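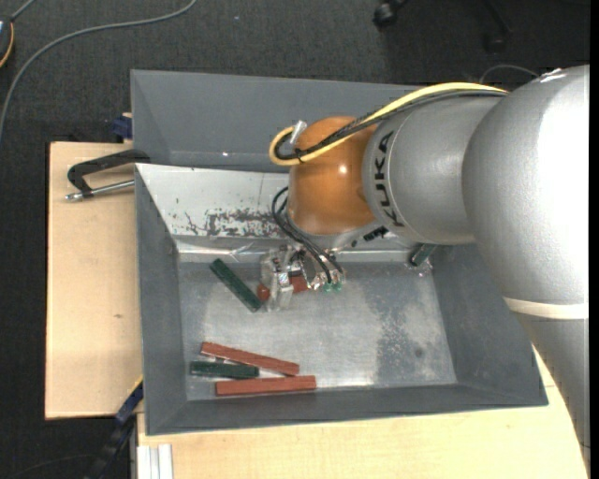
Evodero ships Gundix 4, bin picking software that replans mid-reach

Thu 1 December. For immediate release.

Evodero today released Gundix 4, its planning and perception package for bin picking with industrial arms. Available now to all current license holders, no extra charge.

What's new. The planner now checks the grasp again on the way down and picks a new approach if the part has shifted. Bin walls are loaded as hard limits, sloped ones included. Blocks lying close together or leaning in a corner get their own grasp search, which was the top request from users of version 3.

Testing ran on the Garg bench set, green and reddish-brown blocks in a worn metal-floored bin. 3,430 picks logged, 504 of them from corners. Full logs are posted with the release notes.

Also new: Jakon, a small tool for replaying a failed pick step by step. Runs on a laptop, no robot needed. Teh replay files open in version 3 as well.

Upgrade takes one restart. Sites with custom gripper models should re-export them first, old files wont load. Linux only for now, Windows build due in March.

Press and trial requests: use the contact form on the Evodero site.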